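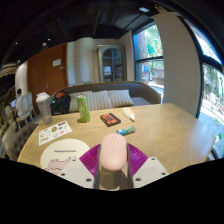
Home | Buildings | Forms | Contact
Print this page | E-mail this page
October 2025
By Zoila Apaza

Prultville Annex, second floor: office walk-through

Walked with Teguh Ismail. Rooms 4 and 6 are to be checked again after repairs.

Exits and hallways
Exit signs lit: Yes, both ends.
Hallway clear: No. Paper boxes stacked outside room 4. Moved while we were there. Please use the supply closet.
Stair door closes by itself: Yes, but slow. The closer needs adjusting.

Fire equipment
Extinguisher gauges in the green: Yes.
Tags current: One is not. The unit by the copier has last year's tag. Work order 118 opened.
Sprinkler heads clear by 18 inches: No in room 6. Binders on the top shelf are too high.

Electrical
Power strips plugged straight into the wall: No. Two strips joined together under the window desk in room 6. Unplugged and tagged.
Cords free of damage: One fan cord with split insulation. Taken out of use.
Space heaters: None found. Last time there was one under the front counter.
Outlet covers in place: Yes.

Desks and seating
Chairs stable: One with a cracked base, room 4. Amparo Carhuamaca has asked for a replacement.
Screens at eye level: Mostly. Two people are using laptops flat on the desk all day and would like stands.
Mouse and keyboard within easy reach: Yes.

First aid
Kit stocked: Short on gauze and large bandages. The eyewash bottle is past its date.
Contact list posted: Yes, but it still shows the old extension. It should read 29.

Other
Ceiling tile stained near the restroom. Same spot as in the spring. Yurani Rivadeneyra will ask the roofer to look at the vent above it.

Send corrections to Zoila at the front desk. Repairs are due before the next walk-through.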